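Barnstead handling cell: progress report to Vaton
Reporting period ending October

Summary

The cell is running again after the wrist rebuild and has been in daily use for most of the period. The gripper fingers have been replaced, the wrist camera has been remounted and recalibrated, and the maintenance schedule has been rewritten. One item, the cable run through the forearm, is behind schedule and will carry over. Spending is within the approved budget, with one change requested at the end of this report.

State of the cell at the start of the period

The last report noted play in the gripper and a slow drift in the wrist camera calibration. When we stripped the wrist we found both faults had the same source. The adapter plate between the tool flange and the gripper had worn at two of its dowel holes, so the gripper and camera bracket moved together under load and did not always settle back to the same spot. Recalibrating the camera had been hiding the wear for a few days at a time.

The plate was an early part made before the gripper was changed, and it was thinner than it should have been. Oltmanns machined a replacement in a harder grade of steel. Delivery took 3 weeks against the 2 quoted, and the cell was down for all of that time. We used the stoppage to clean out the control cabinet, replace both fan filters and label the terminal rows, a job that had been outstanding since the cell was commissioned.

Work on the gripper and camera

New fingers were fitted with the plate. The old pair had polished smooth at the tips and were letting blocks turn in the grip. The new pair is the same colour and outline as the old, but the tip faces have been roughened. Finger alignment is now set with a feeler gauge at the closed position and checked again at half stroke. The earlier procedure only checked the closed position and missed a slight twist in the left finger carriage. That carriage has been shimmed.

The camera bracket is now pinned as well as screwed. Focus was reset on the bench and locked with a drop of varnish. We have accepted that a finger close to the lens will always be soft at this focus setting, because the alternative was losing detail on the container, and it is the container that the placing routine relies on.

Once the wrist was back together we repeated the acceptance routine, which is 1,000 pick and place cycles with coloured blocks and a mix of containers. The wicker basket was kept in the set. It is the hardest of the containers for the camera, with a dark interior and a weave that gives a lot of small false edges. 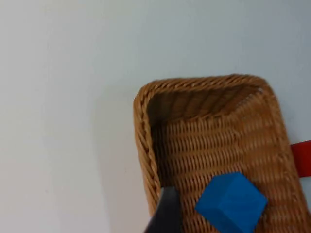

Wrist camera view over the basket, with the blue block inside and a gripper finger at lower left.

The routine was stopped once, at cycle 700, when the controller reported an encoder fault on the wrist joint. The fault cleared on restart and the remaining cycles were completed without another. We do not regard it as closed. The connector was reseated and the error log is now copied off the controller every Sunday night so that any repeat can be matched to the arm position at the time.

Maintenance schedule

The schedule from the previous operator was based on calendar dates and took no account of how hard the cell was working. The new one is based on cycle counts taken from the controller. Finger tips are inspected and the plate screws checked for torque every 1,000 cycles. The camera calibration is checked at the start of each working day against a fixed target at the corner of the table - a job of a few minutes, and one that would have caught the plate wear much earlier.

The lens is wiped at the same time. Dust from the basket had not been allowed for in the old schedule, and we found fibre in the finger slides when the gripper was opened. The slides are now brushed out and greased lightly at each inspection.

Outstanding work

The forearm cable run has not been replaced. The Plollska loom we ordered arrived with the wrong connector at the controller end and has gone back. The existing loom is serviceable, though the outer sheath is scuffed where it passes the elbow, and it may have some bearing on the encoder fault. We have sleeved it for now and reduced the top speed of the wrist joint until the new one is in.

Budget and request

The adapter plate and fingers came in under the allowance for mechanical parts. We ask that the remaining $700 on that line be moved to spares, to cover a second adapter plate and one extra set of fingers. Holding these on the shelf at Barnstead would avoid another stoppage of the kind described above. No other change is sought.

The loom replacement and the results from the encoder log will be covered in the next report.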